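Household Chores Working Group, minutes
17 Nov 2024, Sakadby office, upstairs room

Present: Gisela Ruppert (chair), Leonie Ackermann (notes), two from Diekmann, one from Sosix by phone, line bad

1. Last minutes
OK'd. Typo in the budget line, should read 2632 not 2362.

2. Kitchen tasks
Diekmann: plates into rack fine, glasses still no. Wants softer pads before trying again. Gisela not convinced pads are the problem, thinks it's the approach angle. Left open.
Towel folding dropped till February.

3. Bathroom counter
Long talk. Task is clear the counter, wipe, put things back. Leonie: picking up is the easy half, putting back where a person would want it is not. Bottle next to the sink, a pen, toothbrush pack, all different shapes and all want a diferent grip. Mirror behind the counter also a worry, Sosix asked if the vision side takes reflections for real objects. No answer yet.

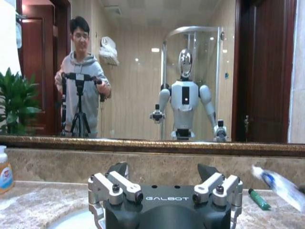
4. Can it do chores yet
Gisela asked everybody for a straight yes or no. Diekmann yes for single steps, no for a whole room. Sosix no. Leonie no, a person does that counter in a minute and doesn't need watching. Agreed wording for the Ekholm report: "single steps, supervised."
Diekmann wants "supervised" taken out. Not agreed.

5. Shop floor
Ekholm shelf restock quote is 1595 per day, too high. Cap stays at 2000 for the whole trial. Gisela to call them back and ask for a half day.

6. Actions
Gisela: call Ekholm
Leonie: write up the mirror question, send to Sosix
Diekmann: pad prices, list of 15 test objects for teh next round

Next meeting date by email.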